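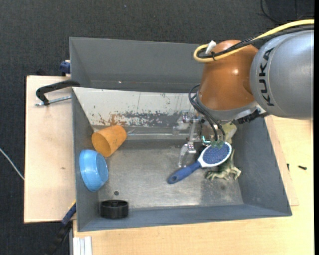 Vusska bin-picking cell: equipment plan and budget notes

This folder holds the purchasing records and the planning notes for the Vusska cell at Nulthorpe. It covers the arm, the gripper, the bins, the clamps and boards they are fixed to, the cabling, and the household items used as pick objects. Software and staff time are tracked elsewhere.

Maintained by Victor Okoth. Last revised in November, after the second round of quotes came in.

What is in the folder

budget.csv - one row per line item, with supplier, quoted price, paid price and status
quotes/ - supplier quotes as received, named by supplier and item
objects.csv - the pick objects, with material, size class and replacement source
wear.csv - inspection notes on bins, cables and fingertips
plan.txt - the order in which we intend to buy things, and what each purchase waits on

All prices are before tax. Shipping has its own column. If a quote bundled shipping with the item we left the shipping column blank and did not try to split it.

Status values

quoted, approved, ordered, received, returned. An item marked approved has money set aside for it but no purchase order yet. Please don't add new values; the totals script ignores any it does not know, and that is how we lost track of the first clamp order.

Arm

The KUKA arm is carried over from an earlier project and appears in budget.csv at zero cost. Its service contract is a real cost and has its own row. Nothing in this plan assumes a second arm.

Gripper

The gripper is the item most likely to put us over budget. Fingertips are consumables and are ordered in sets. Biwott quoted a lead time of 30 days on replacement sets, so plan.txt calls for reordering when one unopened set is left. We do not keep a spare gripper. If the linkage is damaged the cell stops until a repair is done, and that risk was accepted when the budget was approved.

Bins

The bins are metal, used hard and scratched. Paint loss on the sloping panel is cosmetic and is not grounds for replacement. Dents that change the floor or a wall are. Ondgate quoted new bins, and the row is kept at status quoted. We would sooner spend that money on fingertips this year.

Bare metal floors give bright reflections. A matte liner was priced and left out of the plan, as the reflections are part of what we want the picking software to cope with.

Clamps and boards

Bins are clamped in place over wooden boards. It is a cheap arrangement and quick to change, but the clamps work loose. Check them at the start of each shift. A welded stand was quoted by Ondgate at 3,886 and is marked as deferred in plan.txt (its status in budget.csv is still quoted). It only makes sense once the bin position is final.

Cables

Cables running along the arm are tied together and need slack at the wrist. Buy longer than the drawing says. Two cables in the first order were cut to the drawing length and went back - see the returned rows.

Pick objects

objects.csv lists 72 items. They are ordinary things such as a hairbrush, cups, bowls and small figures, chosen for a mix of shapes and surfaces. Most were bought from local shops, and receipts are grouped by trip, so the per-item price is the trip total divided evenly. Do not use those prices for anything except the overall total.

When an object breaks or is lost, replace it with the closest match and give it a new ID. Do not reuse the old one. The objects budget allows for 7 replacements per quarter.

Buying order

Fingertip sets come first, then cable spares, then clamps. The stand waits on a decision about the bin position. New bins come last and may move to next year's budget.

Known gaps

Three early clamp purchases have no receipt.
The service contract row shows the renewal price, which may change.
wear.csv starts partway through the project, so there is no record of the bins when they first arrived.
Electricity and floor space are not counted.

Changes

Send corrections to Victor Okoth with the row number and the document that supports the change. Price changes need the new quote added to quotes/ first.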